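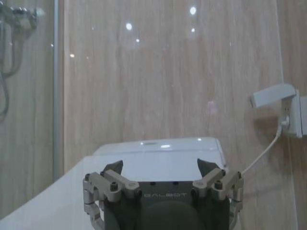 Gripper open over the back of the toilet. GALBOT on the housing, pivot screws in plain view.

1/ Short thread on how we look after the grippers on the bathroom unit at Becerra. Two arms, one two-finger gripper on each. Most of the work is at the pivots.

2/ Start with the screws on the linkages. We put a paint mark across each head in April. If the mark has moved, the screw comes out, gets cleaned, gets fresh threadlocker and goes back in. Don't just nip it up.

3/ I log every check by cycle count. The left gripper needed a screw reset at 228 cycles, the right one at 275. Same batch of screws from Irnach, so I'm blaming my own first assembly.

4/ Fingertips next. Open both hands all the way and look at them from the head camera. Both fingers should spread the same amount. If one lags, check the linkage on that side before you touch any software.

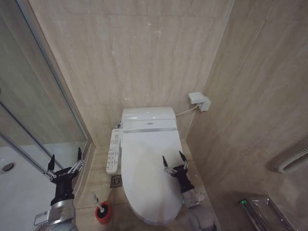

5/ Then park the arms low on either side of the lid and leave them there for 3 minutes with the motors on. Any drift shows up in the joint log. Write down the number even when it's fine.

6/ Glossy white is hard on the wrist camera. I wipe the lens before each run and redo the exposure setting after any change to the room lights. Skostus has a preset for shiny surfaces – I start there and bring it down a little.

7/ Cleaning: damp cloth on the fingertips, dry cloth on the linkages. No bathroom spray on the pivots. It got into one of ours at Dukum and that joint was stiff until we stripped it.

8/ Full linkage strip every 24 shifts, left arm first. The next one is due this week. I'll post the torque settings once I've checked them against the new screws.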